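How I Clean a Sticky Wood-Look Tabletop

My table gets sticky every March, when we're all stuck indoors eating toast over it. I used to blame the kids, but my neighbor Desta Beyene set me straight: it was my spray! Too much soap, never rinsed off, building up for ages.

Step 1: Clear and dust

Take everything off and go over it with a dry cloth first. Crumbs plus water makes paste (ask me how I know). 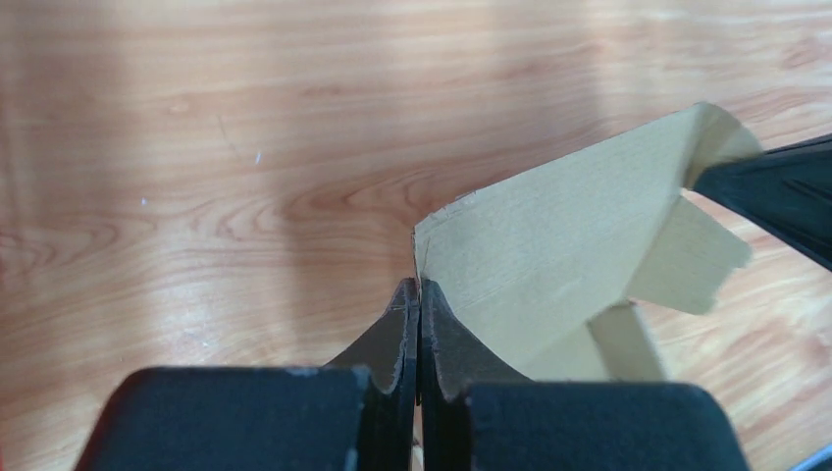
Step 2: Wash lightly

I put 2 drops of dish soap in a bowl of warm water, wring the cloth out hard, and wipe along the grain. Then I do it again with plain water. Don't skip that second pass, it's the one that gets rid of the tacky feeling.

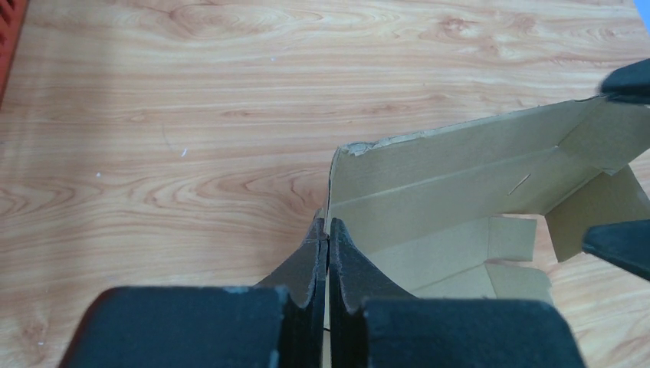

Grain with knots, and a couple of white specks.

Step 3: Dry and leave it alone

Dry with an old T-shirt, then give it 21 minutes before anything goes back on. I set the oven timer and go have coffee. If it still feels gummy after that, repeat step 2 with fresh water and go slower around the edges, where my table is always worst.

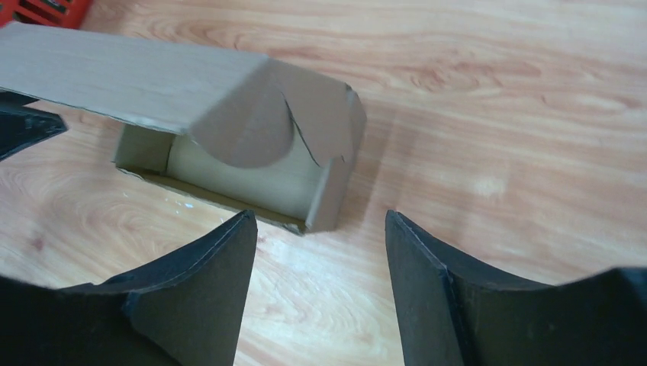 Glare on the tabletop, small cardboard box at upper left.

I do the whole thing once a month now, usually right after breakfast.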